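The arm on bench four

A small robot arm asks for more looking after than its size suggests. The one on bench four at Halvorsen has printed red links, hobby-grade servos and a gripper that most people would call a toy. It runs for several hours a day, and in February it was taken apart to the base, rebuilt and put back to work. Ottó Boros, who keeps the maintenance log, allowed me to follow the job through.

The fault was ordinary. Over a fortnight the arm had begun to set bricks down short of where it was told to. The error was small near the base and grew with reach, a pattern that points to a joint low in the chain. Boros checked the shoulder first. With the power on and the arm holding position, he pushed the long link by hand and felt it give before the servo pushed back. The horn screw had worked loose and the splines behind it were worn.

Replacing a servo of this kind takes less than an hour. The link comes off with four screws, the cable is unplugged at the next joint along, and the old unit slides out of its housing. The new one has to be given its identity number before it goes in, because every servo leaves the factory with the same one and two alike on a single line will both try to answer. Boros does this at a separate bench with nothing else connected. Brayden Zacharias once skipped the step and spent an afternoon looking for a broken cable that was perfectly sound.

The screws are a matter of some debate. They bite straight into printed plastic, and each removal takes a little of the thread with it. Boros turns them backwards until they drop into the old groove, then tightens by feel and stops early. Morenike Okafor prefers brass inserts and has fitted them to two other arms. The argument has been running since the summer and both sets of joints have held.

Cable routing takes longer than the servo. The leads follow the sides of the links and must have slack at every joint, enough for full travel and no more. Boros moves each joint through its range with the power off and watches where the cable goes. Anything that pulls tight is retied. Anything that hangs in a loop is likely to be caught sooner or later, usually by the elbow. 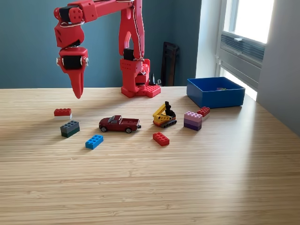

How often does an arm like this need its zero position checked?

Once a week is enough in steady use, and again after any servo or horn has been removed. A hard knock against the table also calls for a check, even if the arm seems to move normally afterwards.

Setting the zero is done with a printed jig from Flotine, which holds the joints at known angles while the software reads each servo and stores the offsets. The jig costs little and wears at the corners. Boros replaces his when it starts to rock.

After that comes the soak test. The arm repeats one short reach 400 times with no load, and the servo temperatures are written down at the start and the end. The rebuilt shoulder finished at 40 degrees, well inside the limit the workshop sets for itself. Only then is it allowed to handle bricks again. Wayne Lavoie runs that part, beginning with single bricks laid flat and moving on to stacked ones, where a finger that comes down slightly off centre will push the upper brick loose.

The old servo went into a drawer marked for gears. Its motor was sound, and Harvey Dufour strips such units for the output shaft bearings. The elbow is next on the list. It has the same make of horn screw, fitted in the same week.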